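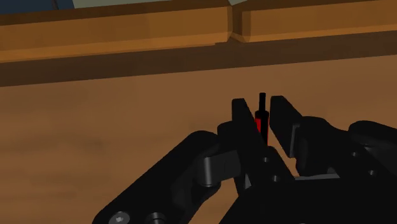
Good morning, and thank you for coming in out of the rain (there's more coffee at the back, please don't be shy about getting up for it).

I was asked to talk about what changed for the people on the bench at our Kavcombe plant when the arms came in. I'm going to stick to the people part as much as I can, though I do love the machines and you may have to stop me.

[pause, let the latecomers sit]

Some background. Lastora makes hand-finished markers and small instruments, and for as long as I've been there the sorting was done by 17 people at one long room of wooden benches. Pick up a part, check the tip, set it down the right way round. A full tray is 300 parts. If you've done that for a whole shift you know it in your thumbs, and several of our folks had been doing it for years and were very good at it.

The first thing we did was practice in simulation. Bridix set that up for us, and I thought it would be a job for the engineers only. Then one of the sorters wandered over, watched the two black fingers poised open around a thin rod standing upright, and told us we were grabbing it too low. She was right! After that we kept a chair by the screen, and people came by on their breaks and told us all kinds of things we had never written down anywhere.

[ask the room: who has a chair like that? wait for hands]

So, the jobs. Eight people now look after the arms, and they had six weeks of paid training with Dalsgaard before they touched anything. The others moved to finishing and repair, which had been short of hands forever. Pay stayed the same or went up. I want to be fair here and say that two people didn't like the change and told me so, and they still tell me so. They miss the talk. When you sort side by side you chat all day long, and minding a machine is a quieter kind of work. We moved the lunch table closer and it helped a bit, I think, but I wouldn't call it fixed.

Sore wrists are down. Questions to the supervisors are way up, and I take that as a good sign.

[skip this next bit if short on time]

The night shift wants its own say in the settings. We're trying that from February.

[questions, then point them to the sign-up sheet for the plant visit]

Last updated: February
Contact: Lastora Kavcombe, Training Office, room 1701 | Copyright Lastora | Back to top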